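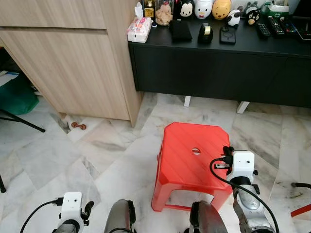

Ye-ji Bae wrote to ask whether the Brasell method still works if you skip the wrist views and record from the head camera only. Short reply: you can, and we tried it, but the arms get in the way of the very thing you want to see. With a wide, low object like a plastic stool, the head camera loses a corner just when a gripper is getting close to it. The wrist cameras are in the kit for that stretch, and we wouldn't run it without them.

Kevberg Two-Arm Kit with Brasell Training Method
Page updated 1/14/18

Kevberg is a two-arm rig with a gripper and a wrist camera at the end of each arm, plus a head camera looking down over both. Brasell is the way we teach it. We're really excited to have the two on one page at last, as people kept finding the hardware and missing the method (or the other way round).

The idea behind Brasell is simple enough to try in an afternoon. Most two-arm training treats a task as one long recording from start to finish. We cut it at the point of first touch. Everything up to there is the approach, everything after is the hold, and the two get trained separately and joined again at the end. The approach part learns mostly from the head view, the hold part mostly from the wrists. Mounir Samir came up with the cut after a week of looking at runs where the left arm had a perfectly good grip and the right one was still wandering!

What we measured

The main set is 298 recordings of a person driving the arms through furniture jobs: turning a stool, squaring it up, sliding it along the floor. We kept 27 of those out of training altogether and used them to check that the approach part was predicting sensible paths. Then came 64 live runs, half with the cut and half without. With the cut, both grippers reached the stool in the right place far more often, and the biggest gain was on starts where the stool sat at an angle to the rig. Straight-on starts improved only a little. They were already pretty good.

We love working in an ordinary living room for this. Veined marble tile is hard on a vision model, with grey lines running every which way and grout on top of that, and a console covered in ornaments and remotes gives it plenty to be distracted by. Bogdan Preda reran part of the set on a plain mat at Zarkholm and the scores went up for both versions, but the gap between them shrank. So if your floor is plain, expect less from the cut.

Starting pose

Each run begins with the grippers brought together over the work area, close to touching, and then opened out to either side. It looks fussy. It gives both arms a shared reference, and any drift in the arm calibration shows up right away as a crooked meeting point. 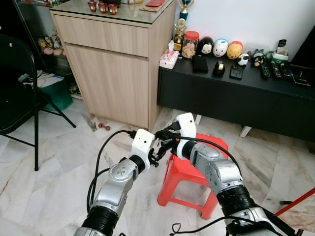

If the meeting point is off to one side, stop and recalibrate before recording anything. We lost three good sessions in May by carrying on. Samah Samir has since added a check to the start-up script that reads both wrist views and won't let you record until they agree.

What you get

Both arms, grippers fitted
Wrist camera modules, left and right
Head camera and mount
Cables (leave slack at the grippers, a tight cable will pull the wrist over)
Brasell scripts and the stool recordings

Known limits

Light objects slide on smooth tile if one gripper arrives early. Slowing the last bit of the approach helps. We haven't tested glossy objects properly, and dark ones near the dark gripper fingers still confuse the hold part - Zineb Kettani is working on that now with a new batch from Salem.

Colour matters less than we expected. A model trained on the red stool coped fine with a white one of the same shape, and fell over completely on a round one.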